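Notebook, June, produce table

10:40. Started the morning by going through the plush and toy produce for the Drindetia market stall set, which has been living in whatever tub was closest since we moved it over from the Uveo shelf. The plan is one kind per bin, bin color as near to the contents as we can manage, and no more digging for a lemon under a heap of peppers. Tipene Tamihana wrote the packing sheet and I'm working from his second version (the first had eggplants on it, and we don't own any eggplants).
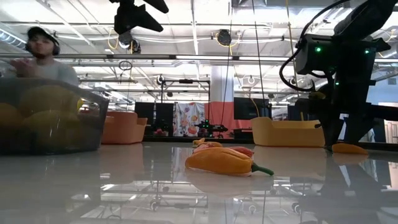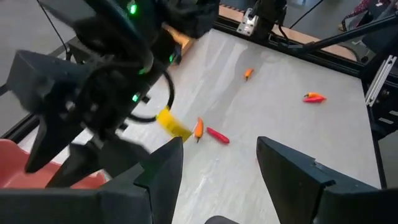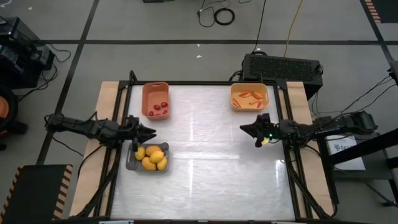
Produce table, morning sort. Lemons, carrots and strawberries in their bins in the last one.

Gray for lemons was my idea and I'm still pleased with it. The yellow shows up so well against the gray that I can tell from across the room whether that one's been done. Salmon pink for the strawberries, light orange for the carrots. Tipene thinks carrots in an orange bin is asking for trouble, and he has a point, they do sort of melt into it if you're in a hurry. I want to leave it for now and see how many get missed when we unpack at Ouazzani. If it's a mess we swap with the pink, easy.

The gray one is shallow, so five lemons pretty much fill it and they end up pushed against the edge. Fine on the table, not so fine on a cart. Either we find a deeper gray bin or the lemons travel in a bag and go in the tray at the other end. I'd go for the bag!

Peppers are the headache. The orange ones and the red ones keep getting put down on top of each other, and then somebody grabs both and they go in the wrong place together. There's also a big plush bell pepper, orange-yellow with a green stem, that doesn't match the little ones at all. I like it a lot — it has a nice face-on-its-side kind of slouch — but it's out of scale with everything else and would make the stall look odd. Putting it down for the display basket, pending what Tipene says.

11:25. Note on the tabletop: the glossy white is lovely for seeing what's on it and terrible under the ceiling lights. There's a bright streak right down the middle, and I lost a minute peering at something pale that was only the shine. Could try a matte sheet from Clilteo, they have one at 500 by 200 that would cover a strip of it. Not urgent. It does wipe down beautifully, so I don't want to cover the whole thing.

Washing: the sheet says surface wash only for the plush, cool water, a drop of dish soap, dry flat. The fruit fabric hanging at the back can go through the machine on gentle, but please iron it on the wrong side, the print side doesn't like heat (ask me how I know).

Still to do
- labels for the bins, both short ends, big letters
- a proper home for the peppers, red and orange apart
- ask Drindetia if the strawberries can be a bit bigger next order, they get lost in the pink one
- page 131 of the old catalog has the carrots with tops on, check if they still make them
- bag for the lemons

Stopping for lunch, peppers after.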